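Ticket 203: Dell tower powers up, no picture, beeps then quits
Status: open
Bench: Kovport repair room
Handled by: Toivo Laitinen
Opened: November 16, 2020

Reported problem

Owner says the tower was fine until it got moved to another desk. Now the fans spin up, there's a string of beeps, and after 13 seconds or so it shuts itself off. No picture on the monitor, no logo, nothing. Owner already tried another monitor cable and another outlet. Good start, thank you! That saved me two steps.

Log

Entry 1
Plugged it in as it came and got the same thing the owner did. Fans, beeps, off. Tried it three times and it did it three times, which made me very happy. I'll take a fault that shows up every time over one that comes and goes.

Entry 2
Held the power button down with the cord out, waited a bit, tried again. No change. Took out the coin battery and measured it with the shop meter. It read fine, so it went back in. Cleared the BIOS settings while I was in there. Still no change.

Entry 3
Memory next. Pulled all the sticks, wiped the contacts, put one back in the first slot. The beeps changed! Different pattern, and it stayed on longer before quitting. Swapped that stick for a known good one from the Nindness drawer and got the new pattern again, so I don't think the sticks are the trouble. I ran all of them in the test machine over lunch and they passed with no errors.

Entry 4
Took the graphics card out and tried the onboard video. No picture there either. Put the card in the test machine and it came right up at full resolution. Card is good. There was a fair amount of dust in the fins, so I cleaned it out before putting it back.

Entry 5
Power supply. Hooked up the Drunard tester and let it sit for 9 minutes with a load on it. All the voltages held steady. I was half hoping this would be it, as it's an easy swap on these cases, but no. Crossed off.

Entry 6
Down to the processor and the board. Cooler came off with a little twisting, and the old paste was dry and crumbly, more like chalk than paste. It had only covered one side of the chip, too. My guess is that the cooler shifted a little when the tower got moved and lost what contact it had. Cleaned both faces with alcohol until the wipes came away clean, and looked over the underside of the processor with the magnifier. No marks, no scorching.

Then the socket. I love this part — good light, magnifier, and go slowly from one corner to the other. I found one contact near the edge that looks a hair lower than the rest. It's close enough that I want a second look before I touch it. Messaged Šimek, who has done a lot more of these than I have, and asked for an opinion.

Entry 7
Reply from Šimek: don't push on it yet. Try a known good processor first, fresh paste, one stick of memory, no drives. If it boots, the contact is fine and the old processor is the thing to test. If it doesn't, then we talk about the contact. Makes sense to me.

Parts and notes

Thermal paste, one tube, from stock.
Loaner processor, same family, requested from the front room.
The owner's hard disk is to stay out of all testing until we have a stable boot. Its health check came back clean and it is 80 percent full, so please don't let anyone "just try it" in the case. The owner has a backup, but it's an old one.

Next steps

Fit the loaner processor, lock the lever down, paste, cooler, one stick in the first slot. Onboard video only. Watch it past the 13 second mark. If it gets to the setup screen, leave it sitting there through the afternoon and write down the temperature now and then.

Until then the socket is open, so please don't set anything down over the case or lean across it to reach the shelf.
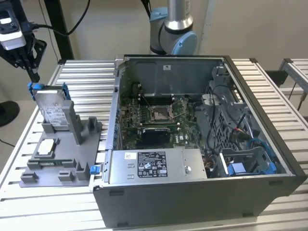
Whoever is on the bench before me, the loaner goes in with gloves on, and please add the result as entry 8 even if it's only one line. I really want to know what this one turns out to be! I'll call the owner once we've seen it run, and quote for a processor or a board at that point.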